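Clearing and Remaking a Bed in a Shared Room

Guidance for residents of Galomham House
Prepared by Graham Catterall, Household Services
Last revised 2023-03-23

Scope

These instructions apply to all rooms in which the bed stands in the same space as other furniture or laundry machines. They cover the clearing of the bed, the folding of clothing left upon it, and the making of the bed for the next occupant. Residents of the Bergeron wing should also read the notice on storage displayed at the entrance to each landing.

Before you begin

Wash and dry your hands. Open a window where the weather allows. Have ready one clean fitted sheet, one duvet cover and a basket for items that need washing.

Step 1. Remove small items

Telephones, keys and other small belongings should be taken off the bed before any bedding is moved. Place them together on a firm surface where they can be seen. A telephone lying flat on a duvet is easily folded into it and may then be carried to the wash. Check along the side nearest the headboard, and look for books or bags resting against it.
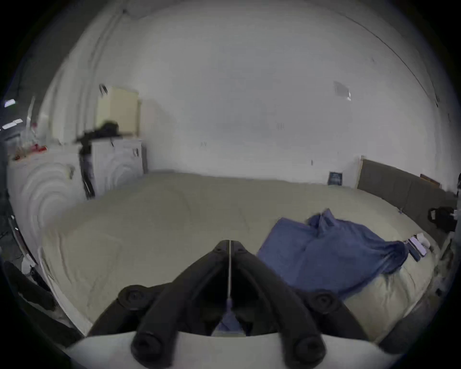
Step 2. Deal with clothing

Pick up each garment by the shoulders and shake it once. Decide whether it is to be worn again or washed. Clothing to be worn again should be folded as follows.

Lay the garment face down and smooth it from the collar to the hem. Fold one side towards the middle and lay the sleeve straight down along the fold. Repeat on the other side. Bring the hem up to the collar and turn the garment over.

Clothing to be washed goes into the basket. Do not put it straight into a machine unless you intend to start the load, as other residents may be waiting. No machine should be filled beyond up to 8 kg of dry laundry, or the lower limit shown in its instructions.

Step 3. Strip and inspect the mattress

Take off the duvet and fold it in half, then in half again. Remove the sheet from the far corners first. Run a hand along the seams of the mattress and the gap beside any upholstered panel, where clips, tags and coins tend to collect.
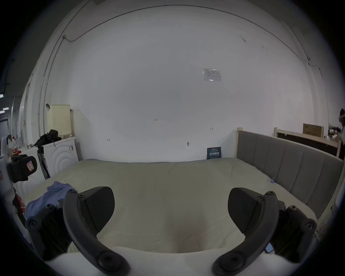

Marks on the mattress should be dabbed with a cloth wrung out in cool water and a little mild soap. Do not scrub. Leave the surface uncovered for at least four hours, and do not make the bed until it is fully dry. Any mark that remains should be reported to Nii Acheampong at the Vorkow desk, between 9 and 5.

Step 4. Make the bed

Fit the sheet at the two corners against the wall, then at the near corners. Spread the duvet evenly and smooth it from the head to the foot. Upholstered headboards may be brushed lightly with a dry, soft brush.

Boxes should not be stored on headboards or bed frames. Mattresses are turned by staff each December and residents need not attempt this themselves. Replacement sheets are available from the Grever linen store on return of the used set.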